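Bemau Science and Technology Weekend
Planning meeting, 17 June 2020, held by video call

Minutes taken by Peiyu Tang

1. Minutes of the last meeting

Approved with one change. The opening talk is on fractals, and the minutes had it down as fractions.

2. Venue

The Hornutus building has confirmed both days. We get the main hall, the two seminar rooms on the ground floor and the lobby. The hall normally seats 600, but the limit for now is 177. The building manager will tell us in July if that changes. Doors open at nine. Load-in is through the side entrance on the Friday, after four. 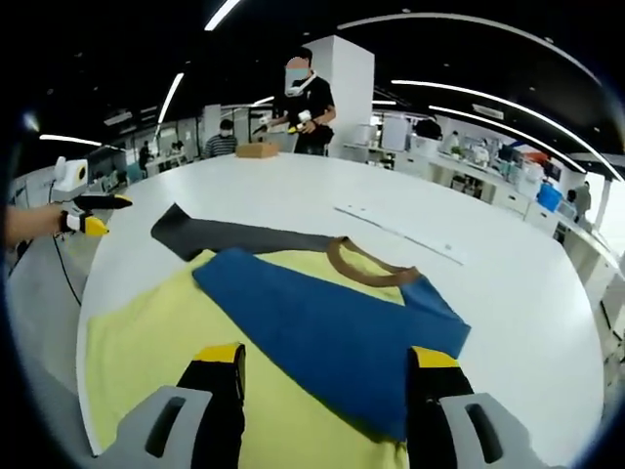 3. Program

The draft has 53 sessions, counting the short talks. Saturday morning is too full. It was agreed to move the magnetism workshop to Sunday and to leave the slot after lunch open for unscheduled sessions. Speakers who have not sent a title by the end of the month will be listed as "to be announced."

There was a long discussion of session length. Most people wanted 45 minutes with a 15-minute break. The short talks stay at 10 minutes, with questions held in the lobby afterward.

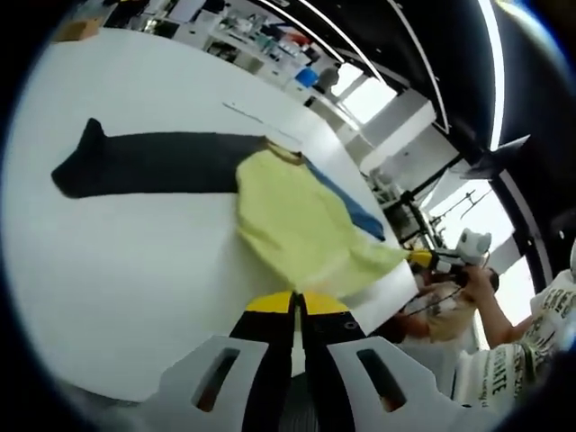

Peiyu Tang asked whether speakers could take part remotely and still get a full slot. Agreed, provided they test their connection with us the day before. The form will get a check box for this.

4. Registration

We will use Dumness again for sign-up. It now handles waiting lists, which caused trouble last time. Registration opens in July, first for people who had a place last year and two days later for everyone else. Badges will be mailed with the program so there is no line at the desk.
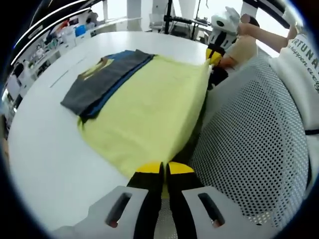
Late registrations close a week before the event. Anyone who cancels after that is asked to write to the registration address so the place can be passed on.

5. Catering

Cui has quoted for boxed lunches on both days. The evening reception is dropped. Coffee will be served in the lobby only. Dietary requests go on the sign-up form.

6. Any other business

The microphone in seminar room 2 still hums. Peiyu to ask the building about a replacement.

Next meeting in July, same link.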